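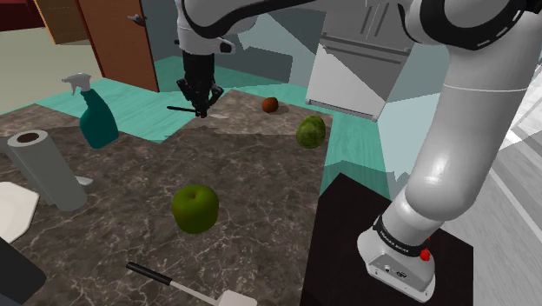 Hiltby Manipulation Group - gripper trials

Minutes, December check-in, started 10 past the hour

Chair: Thibault Chevalier. Apologies from the Fleury side, they'll send notes.

1. Last minutes
OK, no changes.

2. Sim kitchen
Marble counter scene is now the default for both grippers. Same arm, black parallel gripper first. Apple stays up front, small brown fruit at the back, spray bottle and paper towel roll on the left. Spatula stays in too, long handle is useful. Agreed no more moving stuff between runs, last month's numbers can't be compared.

3. Parallel vs Praro gripper
2,661 episodes logged so far, both grippers together. Parallel good on round fruit, poor on thin handles - fingers close above the handle or push it along the counter. Praro slower to close but holds handles better. Spray bottle still undecided. Thibault wants 41 more handle runs per gripper before anyone picks a winer.

4. Controller
Cosix build 3 drops commands when the arm reaches over the far edge. Old build doesn't. Stay on old build for comparision, test Cosix seperately.

5. Cameras
Skipped, out of time. Wrist view vs side view goes first next meeting.

Actions
- Thibault: handle runs, both grippers
- Fleury: send Praro finger settings
- Cosix bug report - owner TBC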